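# Lovwood presenta Imero, su línea de cocina de juego para casas, escuelas y ludotecas

27 de junio de 2020

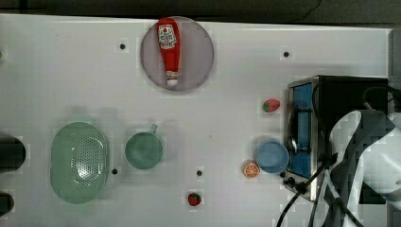 **¿A partir de qué edad se recomienda Imero?**

A partir de los tres años. Las piezas pequeñas de alimentos se venden aparte y llevan la misma indicación en la caja.

Lovwood pone a la venta Imero, una línea de cocina de juego formada por vajilla, utensilios, alimentos y pequeños electrodomésticos de juguete. La gama se puede comprar por conjuntos o por piezas sueltas, una posibilidad que los centros infantiles habían pedido en varias ocasiones para reponer lo que se pierde durante el curso.

El catálogo incluye platos, cuencos, tazas, un escurridor ovalado y un hornito de sobremesa. Entre los alimentos hay fresas y rodajas de naranja, a las que se suma un bote de kétchup. Los colores de la vajilla son apagados: verde menta y azul claro, con un plato en malva grisáceo. La empresa ha preferido que cada tipo de pieza tenga su propio tono, de modo que al recoger se puedan separar por color.

«Queríamos una cocina que cupiera en una mesa», explica Charmaine Nel, responsable de producto de Lovwood. «Muchas familias no tienen sitio para un mueble de cocina infantil, y en bastantes aulas tampoco lo hay. Con Imero se juega encima de la mesa y después se guarda todo en una caja».

## Conjuntos y piezas sueltas

Imero se presenta en tres formatos. El conjunto Mesa reúne la vajilla básica y el escurridor. El conjunto Desayuno añade el hornito y una selección de fruta. El conjunto Aula está pensado para grupos y contiene 135 piezas, con la vajilla repetida para que varios niños puedan poner la mesa a la vez.

Las tazas y los cuencos se lavan a mano con agua templada y jabón suave. El hornito se limpia con un paño y no debe sumergirse. No lleva pilas, pero sí cable - la puerta y los mandos se accionan a mano.

Cada conjunto va acompañado de un cuaderno de 16 páginas con propuestas de juego: preparar una merienda, servir a los invitados, clasificar la vajilla o hacer la lista de la compra. El cuaderno también se puede pedir por separado.

## Prueba en centros infantiles

Antes del lanzamiento, Lovwood cedió prototipos a una red de escuelas y ludotecas, que devolvieron 176 cuestionarios. Las observaciones llevaron a dos cambios. El asa de la taza es ahora más corta, y el escurridor tiene el borde liso en todo su contorno.

«Las educadoras nos hablaron sobre todo de la hora de recoger», añade Nel. «Preguntaban dónde se guarda el hornito, si los cuencos se apilan, si la caja la puede llevar un niño. A partir de ahí rehicimos el embalaje».

La nueva caja es de cartón reforzado, con tapa y dos asas laterales. La del conjunto Aula se entrega con separadores.

## Disponibilidad

La primera serie consta de 600 conjuntos, de los que 200 se reservan para escuelas y ludotecas. La distribución a tiendas corre a cargo de Karppinen, y los pedidos de centros se tramitan a través de Promis, que se ocupa además de las piezas de repuesto. Los pedidos de repuestos no tienen cantidad mínima.

En diciembre se incorporará a la gama un segundo grupo de alimentos, con verduras y pan. Será compatible con los tres conjuntos y se venderá también por unidades.

**Sobre Lovwood**

Lovwood diseña juguetes y material de juego simbólico para el hogar y la educación infantil.

**Contacto para prensa**

Charmaine Nel, responsable de producto, Lovwood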